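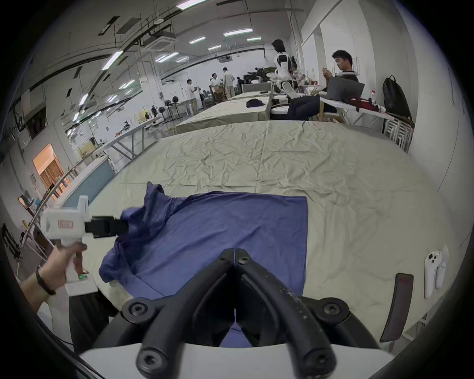
Humaira Awan keeps the rules for hand-held grippers at Likberg on one sheet of paper. It was rewritten in October, after her team had looked again at 200 recordings of cloth folding and could use only the half of them.

"The fault was in our instructions," she says. "We wrote 'fold neatly', and each person understood it in his own way."

The new sheet has six rules. The cloth must start in a different position each time. Both grippers are held still for a moment before the first grasp. A failed grasp is kept in the recording and marked as failed. The fingers are wiped between sessions.

Esben Ketilsson, who writes safety guidance at Guvico, would like to add a limit on working time, as the wrist becomes tired before the operator notices it. Awan agrees with him, but they have not yet agreed on the number of minutes.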